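Category: Course Handouts / Sorting Cells / Kit Reviews

Unit 4 – Looking at a two-arm sorting kit before you buy

OK, so this week we're picking apart the Grakura sorting package that Cumard sells to teaching labs. I like it more than I thought I would! You get the task files, 56 practice runs and a phone line that gets answered. The arms and grippers you buy separately (read the quote twice, please).

The basic exercise is trash into gray bins, with a bit of everything: tissue, bottle, something crumpled and colorful.

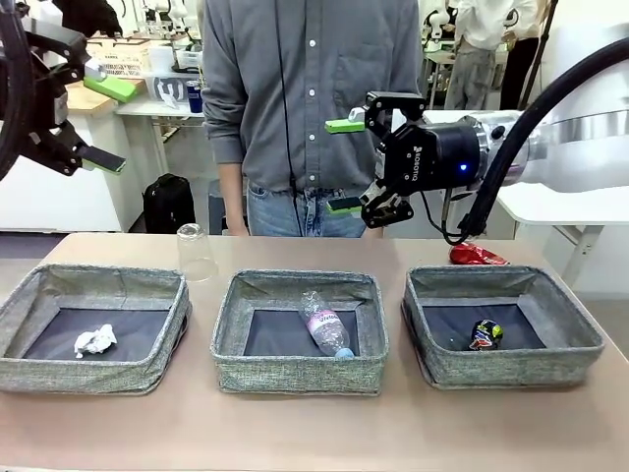
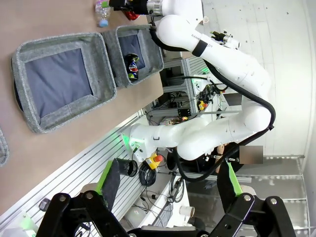

Gray bins, green fingertip pads, same job in all three.
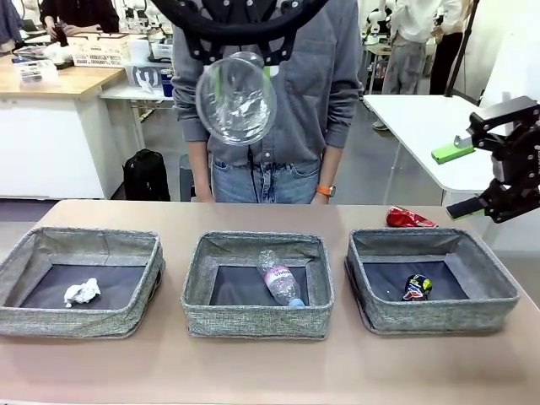
Now, money. The license is $2,683 a year, and the refresher course adds $304. Hajar El Fassi taught this unit before me and thought the refresher was a waste – I'd take it, mostly for the hour on thin plastic. Clear stuff is hard to see and it squashes when you grip it.

For your write-up, compare Grakura with Skuver on three things: setup time, what support costs after year one, and how you add a new item. Skip the brochure language. Two pages is plenty, and bring a printout in June.

Get our newsletter! One email a month, unsubscribe anytime.

Contact | © Gaber Course Notes | Back to top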